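Bosoner Clear Table Cover, Heavy Weight
Item 1337

A see-through plastic cover that goes over the tablecloth you already have. The pattern shows through, and spills stay on top where you can wipe them up. Cut for round tables and sold in 2 weights. This page is for the heavier one.

The cover measures 82 inches across, which leaves an overhang on most dining tables that seat 4. It can be trimmed with kitchen scissors. Mark the line on the underside first and cut a little long.
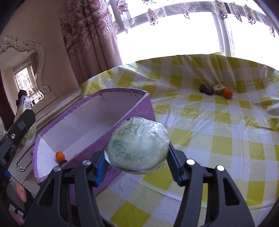 Produce, boxes and grocery bags can go straight on the cover. Hot pans can't – use a trivet. Ballpoint and marker ink should be wiped off the same day, as both can stain if left.

The cover ships folded, so expect creases when you open it. Lay it out in a warm room overnight and smooth it from the center toward the edge. Some wrinkles may stay, mainly near the rim, and gloss will show more under a window.

Clean with dish soap and a damp cloth. Do not machine wash or iron.

Goes with the Fuletti cotton tablecloths, sold separately. Orders ship from our Wostodgate warehouse. Unused covers can be returned in the original sleeve – trimmed ones cannot.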